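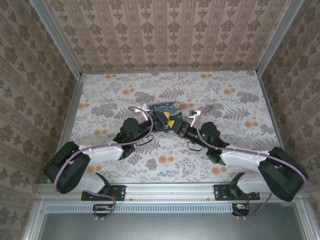 Page last changed: August

Kaimal Tin Box List, message 635
From: Kanako Minami
Subject: Re: little tins with a latch, what do you do with them?

Sreekumar Pai wrote (message 542):
> I've got eight small hinged tins now and my wife would like to
> know what they're for. I keep stamps in one and fuses in another.
> The rest sit there. Also, does anyone wipe the printed lids with
> anything? One of mine went dull after I used Huruvex on it and I'm
> kind of sick about it.

Oh Sreekumar, I feel your pain! I did the same thing to a Neder cocoa tin years ago (a nice one too, with a windmill) and I've stuck to a barely damp cloth and a dry one right after ever since. No sprays on anything printed. I don't think you'll get the shine back, sorry, but a tiny dab of plain paste wax might even it out. Try the underside first!

As for what they're for, mine all have jobs. The Starry Night one is my favorite at the moment, mostly for the color. I like that they left the side plain dark teal and let the lid do all the work. 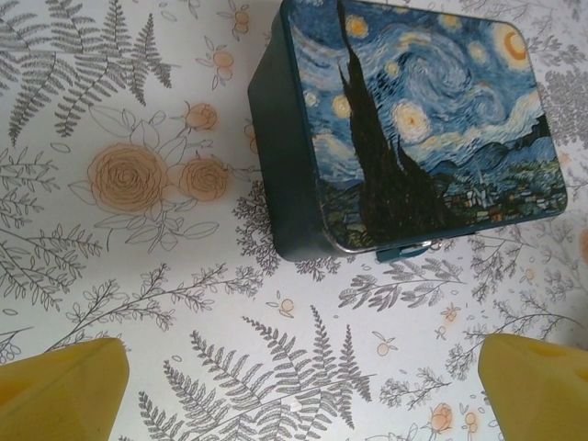
Starry Night tin, latch side toward you, on the flowered cover

It's going to be my sewing tin for trips: needles in a felt strip, a card of white thread and one of black, and six spare shirt buttons. I was using a Prustell mint tin before, but that lid just pushes on and it came open in my suitcase. Pins in my socks! So now I won't travel with anything that doesn't have a real latch.
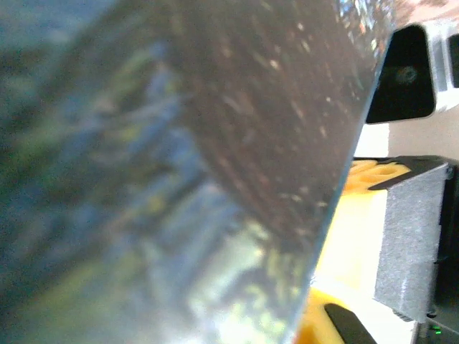 The other thing I'd say is line them. I cut a piece of craft felt a hair bigger than the bottom and press it in, no glue, so it comes out when it gets linty. Stops the rattling too, and your fuses will thank you.

Which tin was it that went dull, by the way? If it's the green one you wrote about in the spring I may cry.

Kanako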